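From: Vlastimil Hudec
To: workshop list
Date: 25th August
Subject: Re: [toys] Board for the shape blocks, which finish?

Dear all,

thank you for the answers, also to those who wrote to me privately. I quote the part which I want to discuss:

> I would not put any lacquer on it. Small blocks slide on lacquer
> like on ice, and children get angry when the star runs away.
> Take oil, two thin coats, and sand with 240 before. And please
> tell us how thick the board is, you never wrote it.
> Greetings from Stunitz,
> Říha

You are right, I forgot the thickness. The board is 30 mm, and it is 60 cm on the longer side. I bought it from Jaltar in December and it was lying flat in my room the whole winter, so I believe it will not move much any more. The wood is pale, with long wavy grain and a few small knots. I was a little afraid of the knots, but I went over them with my fingers and they are smooth. I will not fill them.

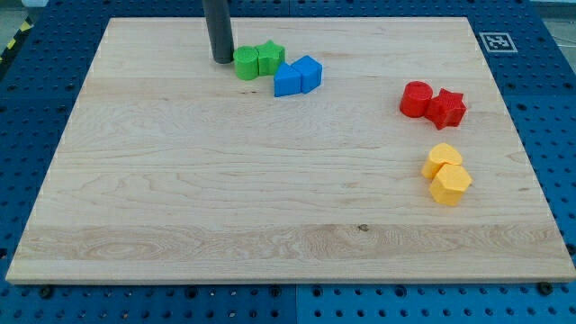 With the blocks I have one question. The set has cylinders, stars, triangles and the shape with five sides, which my granddaughter calls the house. I want to sort them in pairs by color, green with green and blue with blue, so that the child must look at the color first and only then at the shape. My wife thinks it is better to start with the shape. Does somebody have experience with children under 6?

About the oil: I tried it on an offcut, one half with oil and one half without. The oiled half became more yellow than I expected. The blue blocks still look good on it, but I like the pale wood more. Is there an oil which does not change the color so much? In the shop in Irley they offered me a white one, but the can was very big and I need only a little.

I also think about the edges. Now they are quite sharp. I could round them with a router, 2 mm would be enough, or only break them by hand with paper. Říha, how did you do it on your board? I remember yours was nice to hold, but I did not ask you then.

If somebody wants the rest of the offcut for own tests, please write to me and I will bring it to the next meeting.

With kind regards,
Vlastimil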